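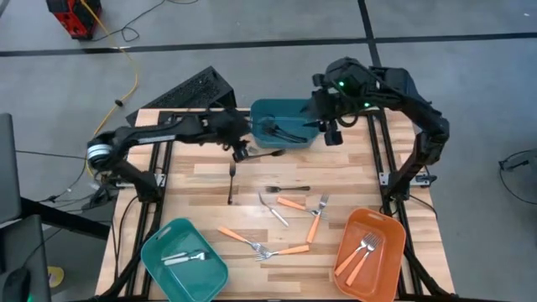
4.2 Does sorting by handle colour save any time?

Figure 3. Mixed forks partway through a sort into bins by type. Dark cutlery lies in the teal bin at the far edge; the orange bin at near right holds orange-handled forks.

Advice on communal kitchens tends to assume that cutlery sorted by type or colour is quicker to put away and quicker to find. Beneš and Bartoš make the claim most firmly, recommending a separate bin for every handle colour, but their evidence is a survey of 49 households who had already chosen to organise their drawers that way. We are not persuaded that people who like sorted drawers are the right people to ask.

The layout in Figure 3 shows where the trouble starts. Orange handles are easy: the colour is obvious from any angle and the bin matches. The remaining forks are harder to place. An all-dark fork and a silver fork with a pale handle share a tabletop with the orange ones, and both of the other bins are teal, so bin colour tells the sorter nothing about which of the two to use. A rule has to be learned, and in our trials it was often learned wrong. Of 400 forks sorted, nearly 100 were moved at least once after first being put down in a bin. Very few of those had orange handles.

Šindelář (personal communication) argues that the rule would settle in with practice, and that a label on each teal bin would fix the rest. Perhaps. Labels were tried in the Vodik kitchen in February and we could find no improvement worth reporting, although the sample was small and the labels were, in our view, poorly placed.

A more basic doubt concerns what the sorting is for. A fork with an orange handle does the same job at dinner as a dark one. If diners don't care which they pick up, the labour of separating them is never paid back at the table. The Astach guidelines cite tidiness as a benefit in itself, but offer no measure of it. We therefore treat sorting time as a cost throughout Section 5, and leave it to others to demonstrate the benefit.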